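Home | Topics | A–Z | Materials | About

Matte and Gloss

Matte and gloss are the two ends of a scale for how a surface throws light back at you.

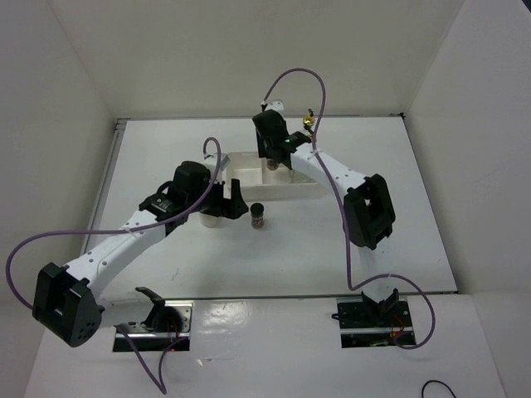

What makes a surface glossy? Smoothness, mostly. Light hitting a very smooth finish bounces off in one direction, so you get streaks and highlights. A matte finish is bumpy on a tiny scale and scatters the light all over the place.

I got into this through paint – my kitchen in Stirkthorpe had both kinds on one wall, and I stared at it for 2 years. Paint makers control sheen with fine powders called flatting agents. More powder, less shine. Stir the can well or you'll get patches (I did!).

Sheen is measured with a gloss meter, which shines a beam at a set angle and reads what comes back. The usual angle is 60 degrees, with 20 for very shiny things and 85 for dull ones.

White is the tricky color, I think. Gloss white picks up the tint of whatever is near it, and flat white shows every greasy thumb. I still go for satin on doors and trim.

See also
Eggshell finish
Flatting agents
Limewash
Varnish

Contact | © Idstead Pages | Back to top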